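Takier-users mailing list
Subject: Re: Hutix arm kit for tabletop work, worth the lease?

Replying inline, since the questions don't all have the same answer. We have had the Hutix kit on evaluation through Zaidi since June, running the Lurkholm control stack in place of the vendor one for the second half of the period. Everything below is for kitchen-type pick and place. I can't speak to bin picking or anything with a conveyor.

> We are looking at the Hutix kit for a small lab and the brochure is
> thin on the things we care about. First, how much of the setup can
> be done by someone who hasn't commissioned an arm before? Zaidi quote
> an installation visit as an extra and I'd like to drop it if it's
> only bolting down and a calibration run.

The mechanical part is simple. The base plate has 4 bolts, the pattern is in the manual and it is correct. Calibration is less simple. The routine in the vendor software assumes a bare work surface and will happily plan a sweep through anything standing on it. Do it before you put a single prop out, and do it again if the bench gets moved. The routine takes nearly 60 minutes from a cold start, and the progress bar sits still for much of that, so don't kill it.

I would drop the visit if you have someone comfortable with network configuration. The controller ships with a fixed address and the procedure for changing it is in an appendix that isn't in the printed manual. Ask Zaidi for the PDF.

> Second, the gripper. The fingers look flat in all the marketing
> material. Are they any use on crockery, or do we need to budget for
> the soft pads as well?

Depends on the crockery. Mug handles are fine with the stock fingers provided the approach is square to the handle. Plates are harder. A plate with a low rim lying flat on a table gives the fingers very little to get under, and the usual fix is to drag it to the table edge, which you may not want in your task definition. We got better results pinching the rim from above with the force limit turned down. Glazed bowls slip at the default force and we have chipped one.

The soft pads help with bowls and with produce. They make mug handles worse, because the extra thickness closes up the clearance between handle and body. Changing pads is a screwdriver job and the offset has to be re-entered by hand each time. If you expect to swap often, write the offsets on a label and stick it to the controller. I'd budget for one set of pads and see how you go.

> Third, cable management. Our last arm chewed through its own
> harness inside a year and the supplier called it wear and tear.

This is the weak point of the kit in my view. The gripper cable runs outside the arm and the supplied clips leave it with a fair bit of slack. You need slack for the wrist rotation, but the loop swings out when the elbow comes up and will catch on anything tall. We added 3 hook-and-loop ties along the forearm and limited the last joint in software. No damage to the jacket so far, though I wouldn't call a few months a test. Get the wear and tear wording from Zaidi in writing before you sign. Ours excludes "externally routed conductors", and that is the only kind this product has.

> Last one: is the Lurkholm stack mature enough to use from day one, or
> should we start with the vendor software and migrate?

Start with the vendor software, confirm the hardware is sound, then migrate. Lurkholm's planner is noticeably better in clutter and the logging is far better. The installer is rough. It wants a particular kernel and fails silently if it doesn't find it. It also numbers the joints from zero where the vendor counts from one, so a limits file copied straight across puts every limit on the wrong joint — check this before you enable the drives.

One thing I'd change in the Lurkholm defaults is the keep-out margin. It is set wide enough that a target beside an appliance is reported as unreachable when the arm can get there comfortably. Bring it in a little at a time and keep a hand on the stop button.

On the overall question, I'd take the lease over the purchase. The purchase price only makes sense if you are confident you'll still want this gripper in 4 years, and I'm not. The arm itself is good: repeatable and quiet, with sensible behaviour on contact. The gripper and the cable routing are what I expect Hutix to revise.

For the layout, you asked off-list what counts as a reasonable amount of clutter for a first trial. We use a mug rack, a plate, a bowl with a wooden dish rack, corn cobs in a wicker basket, and a toaster oven and a small cabinet on the right.

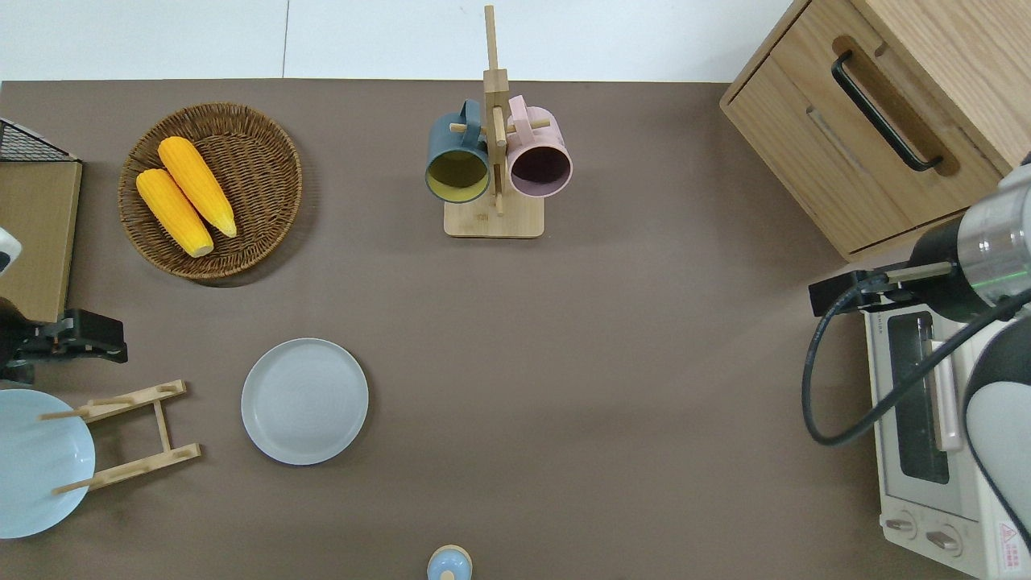

I'd leave the oven out of the task list until the mugs and the corn are running reliably, and treat it as an obstacle in the planner until then. The cabinet drawer can come in earlier, as a long bar handle is an easy target for flat fingers. I can send our limits file, already renumbered for Lurkholm, if you let me know which controller firmware you end up with.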